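Features > Automation > Software

Print this article | E-mail to a friend

The folding problem is a planning problem

Cormac Hayes has a terminal open and a cold coffee next to it. Four in the afternoon, August, no air conditioning. He's replaying one grasp. Again.

"See the jaw width? Flat. Then it drops. That's the whole story right there."

Hayes writes the planner at Pidetti, a small software shop in Drostport that wants machines to handle laundry. Not the arm, not the motors. Just the code that decides where to pinch and what to do next. Cloth is awful for this. A box has corners and stays put. A sweatshirt has a shape for a second, then a different one.

So the team trains on demonstrations. People with hand-held grippers, real bedrooms, real piles. The current set holds 3,887 of them. After filtering, 2,548 are left.

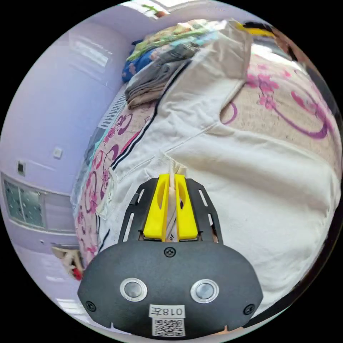
Why throw out so many? Timing, mostly. Hawi Mamo runs the tooling side and she is blunt about it. If the video and the finger width drift apart by 200 milliseconds, the model learns to close on air. Her sync checker catches that now. It didn't in spring, and they lost weeks to it.

The other fight is over edges. The old perception code, called Tóth, looked for the outline of a garment and grabbed the nearest bit. Fine on a bare table. Hopeless on a patterned sheet, where it would happly trace a printed flower and call it a sleeve. The new version, Nestalholm, skips outlines. It scores pinch points straight from the camera view, then hands the planner its best few.

Planner picks one, moves, looks again. No long plans. Hayes tried long plans.

"Two steps in, teh shirt has moved and your plan is fiction," he says.

Still slow. Still bad with black socks. Mamo wants 2,000 more clean demonstrations before anyone touches the model again, Hayes wants to retrain tonight. They were still arguing when I left.

Filed under: Robotics, Machine Learning, Home Tech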